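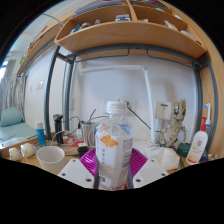

A river lock is a part of a river or canal with a gate at each end. It lets a boat move between high water and low water. Day trips on the Caron River start at the town of Plutier, and every tour boat passes through 2 locks on the way to Prurkeck. Passengers should bring something to drink, and a clear plastic bottle with a screw cap also helps show how a lock works. Water poured into a bottle rises up the sides, and anything floating on top rises with it. A boat in a lock does the same thing.

Home Day Trips Rivers Kids' Pages Maps

Going upstream, the boat enters the lock through the lower gate. The gate closes behind it. The lock keeper then opens small doors called sluices, and water flows in from the high side. No pump is used — the water moves by gravity. When the level inside matches the river above, the upper gate opens and the boat leaves.

The lock at Piveo is 147 feet long. The whole trip from Plutier to Prurkeck takes 43 minutes, and much of that time is spent waiting for the water to rise.
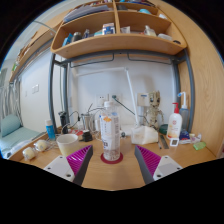

Why can't the lock keeper open the upper gate right away?

The water above the gate is higher than the water inside the lock, so it pushes hard against the gate and holds it shut. Once both sides are level, the push is equal and the gate can swing.

Going downstream, the steps run in the opposite order. Water drains out of the lock through the lower sluices, and the boat sinks slowly with it. Keep hands inside the rail — the stone walls are close on both sides.

Text by Rhonda Ross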